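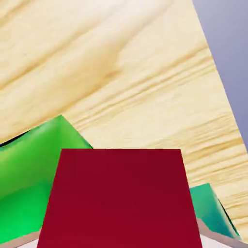

Does "Solid Wood" Mean Anything? Furniture Labels and What Shoppers Take Them to Mean

Final report, Consumer Studies project
Dec 7, 2021

Why I picked this

My parents bought a dining table from Furnier that was sold as "real oak." When a corner chipped, the inside was a different color from the top. The store said the label was correct, as the top layer was oak. I wanted to know how common this is and whether regular shoppers understand the words on the tags. I went in suspecting that they don't, and that stores are fine with that. I tried to keep that opinion away from the numbers, with mixed success.

What I did

In November I looked at tables and desks on the websites of three sellers: Furnier, Kekska and Droro. I wrote down the wording used for the material in the product title, then the wording in the details further down the page. I ended up with 38 listings. I skipped glass and metal tables and anything listed as out of stock.

I also ran a short survey. It showed people five terms (solid wood, real wood, wood veneer, wood finish, engineered wood) and asked them to say what each one meant in their own words. I got 29 usable answers, mostly from students in my building and a few of their relatives. That is a small group and nobody should treat it as a picture of the whole country.

What the listings said

Of the 38 listings, 16 used a title that named a kind of tree, such as "oak desk" or "ash table," while the details said the piece was veneer over some kind of board. So the correct information was there. You had to scroll and open a tab to get it, and on a phone the tab was closed by default on two of the three sites.

Kekska was the clearest. Its titles said "veneer" when the table was veneer. Droro was the worst for made-up language. One desk was described as having "a true wood character," which could mean anything, including a printed pattern. I wrote to ask and got a reply thanking me for my interest.

Price was not much of a guide. The most expensive piece on my list cost $2,685, and its details page never said what was under the top surface. I had assumed that people paying that much would be told more.

What people thought the terms meant

Most people got "solid wood" right, or close enough. "Real wood" was the problem. A lot of the answers treated it as the same thing as solid wood, and I can see why. A thin slice of oak is real wood, so the phrase is not a lie, but it answers a question the shopper didn't ask.

"Wood finish" split people badly. Some thought it meant a stain or varnish, others thought it meant a wood-look coating on something else. Both uses showed up in the listings, so I can't say either group was wrong.

Is veneer bad?

No, and I should be fair about this. Veneer bends less with changes in the air, uses less of the expensive wood, and a well-made piece can last a long time. The Palamarchuk workshop, which repairs furniture near campus, told me they see plenty of solid tables with splits in them. My complaint is with the wording. Their advice was to look at the end of the board and check whether the grain carries over from the top. You can't do that from a website that only shows the top.

Problems with this report

Three sellers is not many. I did all the sorting myself, and a few listings were hard to place. One seller changed several titles while I was still collecting, so I used the version I saw first. The survey also gave people the terms with no product next to them, and they might have done better with a full page to read. I doubt it would change much, but I didn't test it.

If I did this again I would visit stores and copy the paper tags, and I would ask the survey group how much extra they would pay for each term.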